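Saturday, April – actor bios, Mistmont site

Carrying on with the Hosseinzadeh page. Draft 2 open, draft 1 binned. Coffee first. 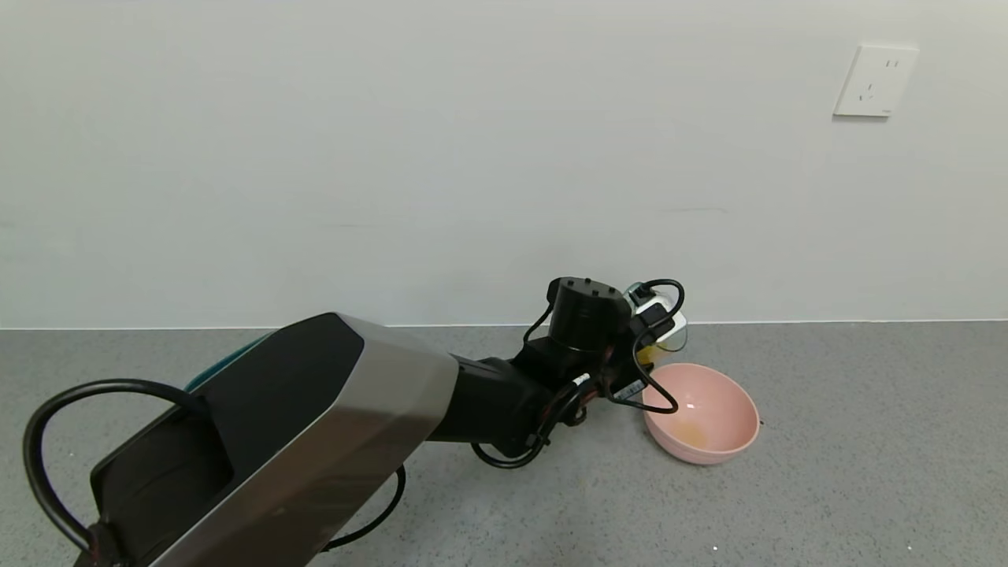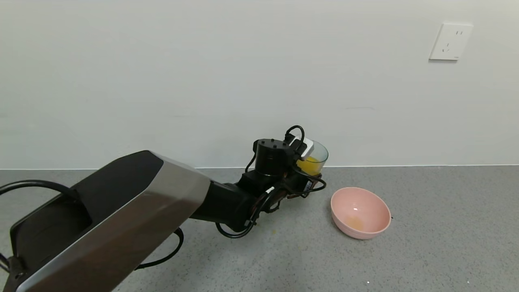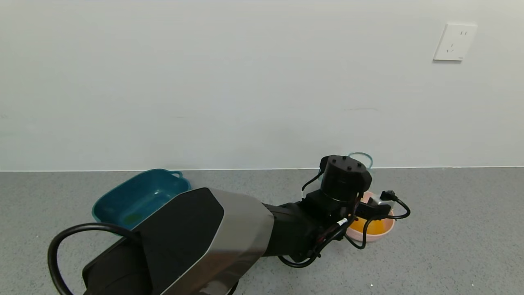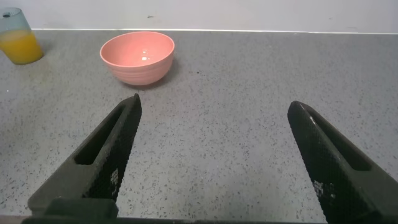 Last one: glass with orange-yellow juice, next to the white wall.

Birthplace still a mess. Old fan page has one town, the Delinard press kit has another. Press kit is older and closer to the source, going with that for now. Marked it in red.

Stage credits: 17 on our list, 15 with a program or a review behind them. Other 2 are "Lobo" (the touring version) and a radio thing. Lobo programme scan is too blurry to read the cast. Try the theater on Monday, ask for the box office archive and not the press desk, they never pick up.

"Named after his grandfather's favorite singer" – only ever appears on list sites, all copying each other word for word. Cut. Same for the left-handed one.

Nuletti import: ran it at 9:40, record 3241 came in with first and last name swapped, so he showed up as Hosseinzadeh Afshin on the index. Fixed by hand. Need to check wether the other April records did the same thing.

Keep: drama school dates, the understudy story (he tells it himself in the radio interview, near the end), two languages at home.

Don't have: height, siblings, any decent source for the first TV part. Leave blank, do NOT fill from the forum.

To do – credits table, re-listen to interview, email Delinard about teh photo rights.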